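How I finally got my drawer and shelf mess down to bins

I have a small kitchen and a big habit of keeping containers. For years I had one deep drawer where every tub, jar and lidded cup went to live, and every single time I wanted to pack up leftovers I'd be on my knees matching lids. My friend Ivone Trindade came over in June, opened that drawer, laughed, closed it again and told me to get some plain gray bins. So I did! It took me one afternoon (plus a long snack break), and I've kept it up ever since.

What you'll need

A few rectangular bins with straight sides. They don't have to be pretty or new, and mine sure aren't.
A clear table, as big as you've got.
Dish soap, a soft sponge and a couple of old towels.
Masking tape and a marker.
A bag for the stuff that's leaving.

Step 1: Empty everything out

Yes, everything. Drawer, shelf, that spot on top of the fridge, the lunch bag you forgot in the car. Put it all on the table in one big pile. I gave myself 25 minutes for this and needed every one of them, mostly thanks to a stack of takeout cups that had wedged themselves together behind the drawer.

Step 2: Marry the lids to the bottoms

Pick up a bottom, find its lid, snap it on and set it aside. Keep going until you're left with only singles. Now be tough. A lid without a bottom goes in the bag, and so does anything cracked or warped. I let myself keep two open tubs for holding clothespins and rubber bands, and I still think that was fair.

Step 3: Wash the bins first

People skip this one and then wonder why their clean containers feel gritty. Warm soapy water, wipe the corners, rinse, towel off, and leave them upside down while you have a coffee. Old scratches won't come out and I wouldn't waste an afternoon trying. If there's a sticky label, rub in a little cooking oil, wait a bit, and roll it off with your thumb.

Step 4: Decide what goes together

I tried sorting by size and hated it. Sorting by job works so much better for me! My groups are leftovers, lunches, dry snacks and freezer. Davina Hepburn, who has three kids and far more containers than I do, sorts by person and swears by it. Try one way for a week, and if you keep reaching into the wrong bin, switch.

Write the group on a strip of tape and stick it on the short end of the bin, the end that'll face you on the shelf. Tape peels off without a fight when you change your mind (you will).

Step 5: Load from the side

Start the first container close to a side wall and stand it upright with its lid on. Then put the next one beside it and work your way across. When I drop the first one right in the middle I end up with awkward gaps all the way around, and things tip over the second I slide the bin out.

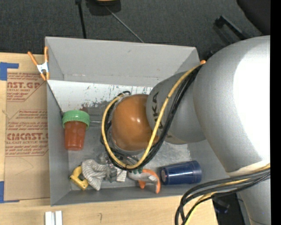
Reddish-orange container, green lid on, standing near the left wall of the bin.

Colored lids are a big help, by the way. I've started using green for lunches only, so I can grab one half asleep and still get it right. If all your lids are the same color, a dot of marker on the top does the job.

Step 6: Leave some room

Stop before it's packed tight. You want enough space to get your fingers around a container and lift it straight out, and you'll need a home for whatever is in the dishwasher right now. If a bin is bursting, go back to Step 2 and be a little meaner.

Keeping it going

When I unload the dishwasher, the lids go on before anything goes back in a bin. Once a month I pull each bin out, shake out the crumbs and check for strays. Last time I found a lid belonging to Ivone, so if you're reading this, I've got it and it's clean.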